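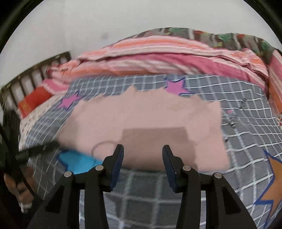
Pink cloth on the star sheet, before folding.

Sunday, late afternoon

Laundry day moved to the bedroom again. The kitchen table has the sewing machine on it and I did not want to clear it for the sake of one load. The bed is the next largest flat surface in the apartment and it is at a tolerable height if I kneel on the rug.

The pink cloth went first. It is light cotton, bought as a remnant from the Panagiotou stall, and I have never hemmed it. The long edges have frayed further than I expected for something that gets washed maybe twice a month. One side will no longer lie straight. I can pull it until the corners line up, and then the middle bunches; if I flatten the middle, the corners go. I tried it both ways and settled on flattening the middle, as the corners get tucked inside the fold in any case.

There was a loop of thread on the left part of it. I left it alone until I had decided what to do about the edge. Pulling a thread that is still attached at one end will draw a pucker across the weave, and I have done that to this cloth once already. Procedure is now to hold the cloth flat with one hand, lift the loop with the other, and see whether the cloth moves with it. It did not move. I put the thread in the scrap tin.

The darker rectangle near the bottom is still darker. I have been treating it as a stain for most of a year, with bar soap and then with the oxygen powder, and neither has made any difference I can detect. I now think the rest of the cloth has faded and the rectangle has not. It may have spent a long time on a shelf with something lying on it. If so, washing will not fix it, and the thing to do is fold so that it ends up inside. I have written this on the card in the linen closet so that I do not start on it with the powder again in spring.

Fold used: halves lengthwise, ragged edge to the inside, then thirds. Halves and halves again makes a smaller packet but puts four layers of fraying in one place, and the packet springs open on the shelf. Thirds stays shut. It also matches the depth of the second shelf, where the flannel pieces are.

While I was down there I looked over the sheet. Grey with the white grid, the magenta and orange stars. I like a grid under me when I fold. The lines work as a rough ruler, and I can square a pillowcase to them without getting the tape measure out, provided the sheet is pulled tight. Today it was not especially tight and the lines bent wherever the mattress did, so for the larger pieces I went by the edge of the bed. There is a small dark spot in the grid, beyond the pink cloth on the right as I knelt. I do not know what it is. I marked it with a safety pin so I can find it when the sheet comes off, and will try plain cold water before anything else.

The stars have held up better than the grid. Their blue outlines are printed fairly heavily and feel slightly stiff under the thumb. The white lines have no feel to them at all. I would buy the same print again if Jaltetti still sold it. I checked last month and they have gone over to plain colors and one stripe.

Rest of the load, for the record: pillowcases, the flannel pieces, two dish towels that belong in the kitchen, the bathroom mat. The mat took the longest to dry and is still on the rack. Wash was at 40 with the Druneo powder, the unscented one. I have gone down to a level scoop from a heaped one and the towels are softer for it. They used to come out with a faint drag to them, as if they had been starched by someone in a hurry. I will stay with the level scoop through November and see if the mat agrees.

The meter on the hall side read 2146 before I started. I forgot to read it again afterward, so that is half a measurement and no use to anybody.

The linen closet needed work before anything could go in. Everything on the top shelf had slid forward over the summer and the door was holding it up. I took the whole shelf out onto the floor, wiped it down, and put it back with the heavy items at the rear. There are now 6 bundles up there, each tied with the flat tape from the Dritstead catalog. The tape is better than string. String cuts a line into anything left alone for a season, and the line has to be ironed out. The tape leaves a shallow band that goes away by itself overnight. I have about 218 inches left on the roll by my reckoning, enough for the blankets if I do not double it.

I considered hemming the pink cloth, given that the machine is out. A narrow double-turned hem would take most of the ragged side and lose about a finger's width of cloth. Against that, the weave is loose and the machine tends to eat loose weave at the start of a seam. It would want tissue paper underneath and a fresh needle, and I have tissue paper. Zigzag along the raw edge first, trim, then turn. I will do a test piece on one of the old dish towels, though it is a tighter cloth and will probably behave itself and tell me very little.

Finished a little after six. My knees did not care for the rug. Next time I will use the folded blanket, or clear the kitchen table after all. Sheet comes off tomorrow before breakfast. Remember the pin.

Search this diary
Enter keyword
Go

Recent entries
The bathroom mat, continued
Sewing machine tension, third attempt
Level scoop or heaped scoop
Closet door hinge
What is on the second shelf
Moving the drying rack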